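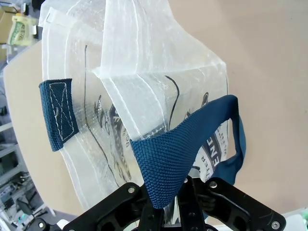
Month two of teaching a robot to pick up a bag by its handle. I have a degree. My mother asks what I do and I say "software."

For anyone new here: we collect demonstrations. A person steers the arm through a job, we record all of it, and later a model studies the recordings and tries to do the job on its own. I am the person. The job is bags.

People assume the hard objects are the fragile ones. Eggs, wine glasses. An egg is a dream. An egg is the same shape at 4 p.m. as it was at 9 a.m. A tote bag is a new object every time you let go of it.

Current count: 451 episodes. Sebastian Preda would like me to say 448, as he has thrown out 3 of mine for what his notes call "wandering." I was thinking. The arm was reflecting my thinking.

An episode, start to finish: bag gets dumped in a heap. I find a strap, close the fingers on it, lift, hold, set down, stop recording. Then I dump the bag in a heap again. Put like that, it sounds like a punishment from a Greek myth, but with dental.

The see-through bags are their own category of trouble. Where the plastic lies in one layer you half see what's behind it, and where it folds over itself it goes white, so from the wrist camera the same bag has about as many colors as it has moods. Dark straps help a lot. I have strong feelings about dark straps now.

Štěpánka Malý labels our grasps and has a very clean system. "Strap, good." "Strap, pinched low." "Strap and bag." There's a fourth one, "bag only, operator claims intentional." I have read the log. I appear in it more than anyone.

Question I get a lot: why not just do it perfectly every time? Tried that. The first model we trained at Dekden saw only lovely, confident grasps, and the moment it missed by a finger's width it had no idea what came next. It closed on air and lifted the air very nicely.

So now we record recoveries too. I miss on purpose, stop, back off, look again, go in from the other side. Missing on purpose is surprisingly difficult after weeks of missing by accident. Wing-sze Tsai says mine look "theatrical."

She's right, I watched them back. There is one where the arm practically sighs.

Also on the list of things I've learned to vary: which strap, which end of it, how the bag is heaped, which way the logo points, the time of day. If you don't, the model decides that handles live on the left side of the table, and you find that out in front of guests.

We found that out in front of guests. They came all the way from Trorkthorpe. They were very polite. Helge Hellström offered them coffee three times.

Since then: three operators instead of one, so the model doesn't just learn to be me. Sânziana Bălan is quick and goes straight in. Wing-sze hovers and then commits. I apparently approach every bag as if it owes me money.

The new model ran 8 tries this afternoon on a bag it had never met. It got five. On one of the misses it backed off, looked again and came in from the other side, and I made a noise that people heard in the corridor.

It also paused for a while before moving, for no reason any of us could name. Sebastian has looked at the training data and would like a word with me about "wandering."

Tomorrow, the same bags, but with something in them. Štěpánka has already added a fifth label and won't tell me what it is.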